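Bresemik Two-Arm Bench Kit, Rev 4

Sold by Savedside. Parts page last updated March 29, 2023.

The Bresemik kit is a set of brackets, cable guides and finger parts for putting two small robot arms on one workbench. It is meant for a garage, a spare room or a shared workshop. The arms are not included. You also need a flat top that does not flex and a computer to run the arms from.

The kit was worked out at the Lalley shared workshop, on a bench with a black top pushed up against a white wall. Most of the jobs there are sorting and clearing: pick up an item from the pile, move it to the bin, go back for the next one.
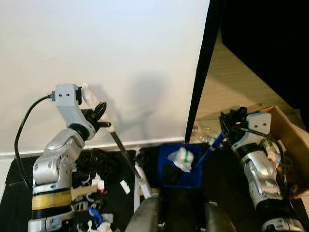
Cable length matters more than most builders expect. Leave enough slack at the wrist for a full turn, then tie the cable down near the base. If it pulls tight when the arm is stretched out, move the tie and test again at low speed. The printed guides in the kit snap on and can be moved without tools.

Set the bases 443 mm apart, center to center. At that distance both arms can reach a bin placed between them. For a narrow bench, 373 mm also works, but the grippers can touch when both arms reach in, so set a software limit before the first run. 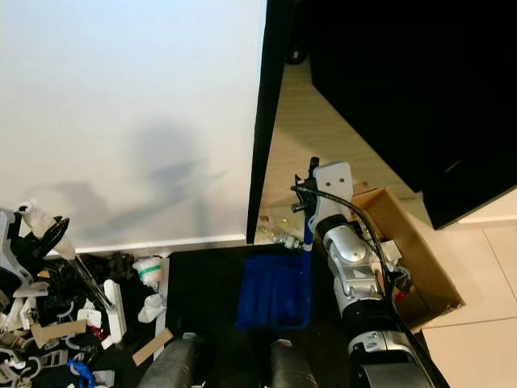

Tools with long, round handles are best gripped close to the middle. If a handle turns in the fingers, fit the soft pads from bag 9. Thin rods need the narrow finger tips, sold separately under the Kołodziej name.

In the box:
Base plates, one pair
Wrist brackets, one pair
Snap-on cable guides
Finger pads (bag 9)
Screws and hex key
Printed drilling template

Not in the box: arms, power supply, bin, clamps.

Rev 3 owners can keep their base plates. The hole pattern is the same, and only the wrist brackets have changed. Orders placed through Savedside ship flat and normally leave the shop within 4 working days. The shop is closed in August.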